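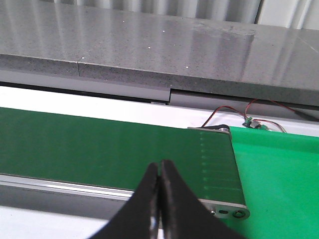 グリッパー比較、やっと二本目に入りました。先週までがVullbyの平行タイプ、今日からEvowの細身の指。アームは同じままで、手先だけ替えてます。長くなりそうなのでつなげて書きますね〜

まず指先。Evowは先に向かってぐっと細くなってて、閉じると先端がちゃんと合う。これだけでもう嬉しい! Vullbyは先が四角くて、隣の部品まで押しちゃうことが多かったんですよね。

ただ根元が太い。手首カメラで見ると画面の下がけっこう黒い指で埋まるんです。コンベアの緑のベルトは見えるけど、手前のレールのあたりが指に隠れがち。カメラの角度を少し起こすか、レンズを広角にするか悩み中。

つかむ回数は一本あたり400回って決めてます。Vullbyのときは落としたのが13回。そのうちほとんどがベルトの端、ローラーに巻き込むあたりで取りにいったやつでした。あそこは早めに取るに限る。

コントローラーはLuceroのまま。閉じる指令を出してから閉じきるまでのログを見てるんだけど、Evowのほうが体感でキビキビしてる。数字はまだ出してないので、ここは感想ってことで(笑)

エリンさんから「指の表面、すべらない?」と質問が。マットで少しざらっとした黒なので、乾いた樹脂部品ならいけそう。つるつるの金属ピンはこれから。すべったらゴムのスリーブをかぶせるつもりだけど、そうすると細い先端のよさが消えるんだよなあ。

あと地味に困ったのが照明。レールのアルミが光を拾って、白い筋になって映るんです。部品の輪郭を取る処理がこれをエッジだと思い込む。露出を下げたら今度は黒い指の境目がつぶれる。あちらを立てればこちらが…!

フェルミンさんに愚痴ったら「レールの範囲だけマスクすれば?」と即答されました。はい、そうします。十分くらいで書けそうなのに三日悩んでた私って。

ちなみに手首カメラの画像は昨日までで約1163枚。ぶれてるのと真っ暗なのを抜いたら799枚残りました。思ったより残った! Evowの分も同じ基準で選別します。

月曜の午前にピンの把持を回して、午後からカメラの角度を変えてもう一周の予定。Gumleyの吸着パッドも気になってるけど、手を広げると終わらなくなるので我慢。Vullbyとの比較表はピンの分が埋まったらここにぶら下げます。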